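Simulated rooms with changing walls help two-armed robot find the counter, group reports

February 1, 2019

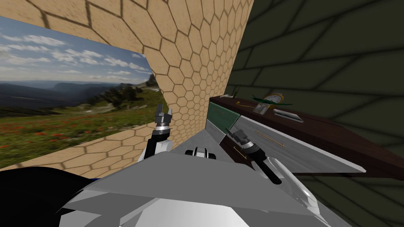

A small research group at Grirent has published the results of a training method in which a two-armed robot learns only in computer-rendered rooms, and the surfaces of the rooms are replaced again and again during the training. According to the report, the robot program trained in this way made fewer mistakes in rooms it had never met before than a program trained in one fixed room.

The method is called Cuvo. It takes a simple household room with a counter and a shelf, and gives it new wall tiles, new colors and new wall pictures at the start of each practice run. The furniture keeps its place, but almost everything that covers it can change. The robot must bring one gripper to a chosen point close above the counter and hold it there, while the other arm stays raised and does not disturb the movement.

"We had a program that was very good in one kitchen," said Eyerusalem Kumsa, who led the work. "Then we changed the wall from plain white to a pattern, and it became very bad. It had learned the wall. It used the lines on the wall to know where its own hand was, and we did not notice this for several months."

For the new study the group prepared 1064 versions of the room. In some of them the walls are plain. In others they carry strong patterns, for example hexagons or large diagonal tiles, and two walls in the same room may have very different patterns. Large landscape pictures were added also, as the older program often took a bright picture for an opening in the wall and moved the arm as if there was free space behind it. Small objects such as clocks and plants stand on the shelves.

The test used 25 rooms which were kept out of the training. In each of them both programs had to do the same reaching task from the same starting positions. The program trained in the single room brought the gripper to the right height in 66 percent of its attempts. The report says that the Cuvo program did clearly better in every one of the test rooms, with the largest difference in the rooms with patterned walls.

The price for this is time. Training with Cuvo took over 104 hours on the group's own computers, and the single-room program was ready in less than half of that. Kumsa said that most of the extra time was spent in the first part of the training, when the robot saw a new room at each attempt and learned very little from any of them. The group now starts with only a few rooms and adds more of them step by step. This saved some hours, but they have not yet measured it in a proper way.

The camera view was the second subject of the study. The program sees the room from the upper part of the robot, so its own body always covers a part of the counter. An earlier version used a view from the ceiling, and it was easier to train. Kumsa's group decided against it – a robot in a real home cannot expect a camera on the ceiling.

Not all of the results were good. When the counter and the gripper had a similar gray color, both programs judged the distance badly, and Cuvo was only a little better. The gripper often stopped too high. The group thinks that the simulated shadows are too weak to help in such cases, and plans to work on the lighting next.

The report also does not include any test with a real robot. Ortner, which builds arms for laboratories, has agreed to lend the group a two-armed machine, and the first trials are planned for May in a test apartment in Trosov. The walls there will be covered with printed paper, so that the patterns can be changed between the trials in a few minutes.

"In the simulation I can change a wall in less than one second," Kumsa said. "In the apartment we will need glue. So we will choose the patterns more carefully."

The room files and the list of wall patterns can be requested from the group. The training program itself will be released after the trials in the apartment are finished.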